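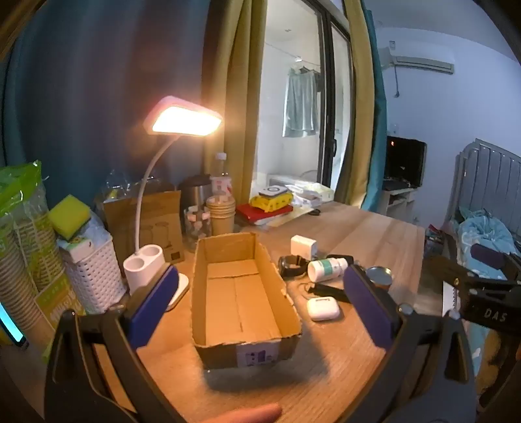
Home > Community > Desks & Storage > Ask > Log in

Small stuff all over my desk – what do you do with yours?

Posted by Ertuğrul Tokgöz
Wed 5 December

Hi everyone! I've finally claimed a proper desk and I love it, but the little things are winning. Watch, earbuds, a cord, a little white bottle, plus the scissors I never put back in the same spot. I cut down a long cardboard box last night to use as a tray and I'm weirdly thrilled with it. Do I stick with cardboard or buy something decent? The desk is 169 cm wide and I'd like to keep the middle clear for writing. Colour doesn't matter, I'm not fussy.

3 replies | 9 followers | Share

Fosteo

Stick with the cardboard, at least for a month! I've done my whole desk this way and it's brilliant. You find out what you reach for before you've spent a cent. Long and narrow is the best shape too, as it sits beside the lamp and leaves your elbows alone.

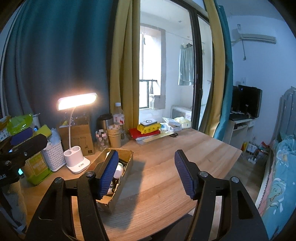 A cut-down box in front of the lamp, with the drinks and the red book further back.

A few things I'd do:

Fold any bent flaps inward and tape them flat – masking tape is fine. Put the watch and earbuds at the end closest to you. Keep cords in a box of their own, a matchbox-style one if you can find it, or they'll tangle through everything else. If your lamp has pen cups in the base, use them for pens and the scissors and you've freed up half the tray already. Drinks go right up the back, well away from paper!

I still have mine from July and it's only gone soft at one corner.

Gündoğdu

just get a drawer

Cerkport

Love this thread. I'd add a divider or two, cut from the leftover cardboard, about 200 mm apart. Slot them in snug and you won't need glue. Mine slid around on the timber until I put a bit of non-slip shelf liner underneath (the cheap stuff from the kitchen aisle), and now it doesn't budge. Have fun with it, and post how you go!

Was this helpful? Yes | No
Last updated: 4 days ago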